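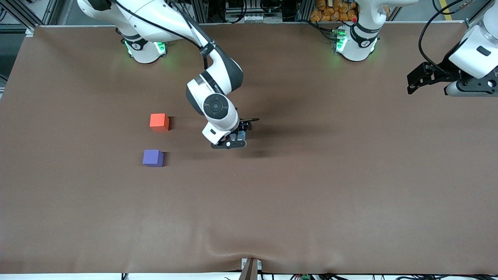
Brown cloth on the large table, shallow fold near the front edge.

18 March 2024

Cloth abrasion, Linumard batch 524. Sample A run to 3,000 rubs at standard load. First broken thread at 1,222, second not logged. Weight loss within limits. Sample B stopped early, clamp slipping again. Ivar Lindholm has the spare jaw.

Humidity in the test room 55 per cent, slightly high. Left the remaining strips to condition overnight.

Westerberg want the figures per warp direction. Ours are weft only, so repeat A. Ask Ulla Hedlund whether the November offcuts were kept.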